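Ticket 357: Till 2 dropping card payments, Vistwood café
Status: open, awaiting supplier

Reported Monday. The card reader loses its connection to the till during the lunch period. Error 116 on screen, order stays unpaid.

Reader restarted, no change. Network cable swapped, no change. Log shows 18 dropouts, all on till 2.
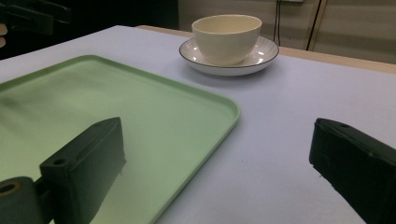 Cup, saucer and green tray, Vistwood.

Reader moved to the Plekdale socket plan, fixed address set. Dropouts continue at a lower rate. Log file sent to Pridomow support. Till 2 to take cash only until they reply.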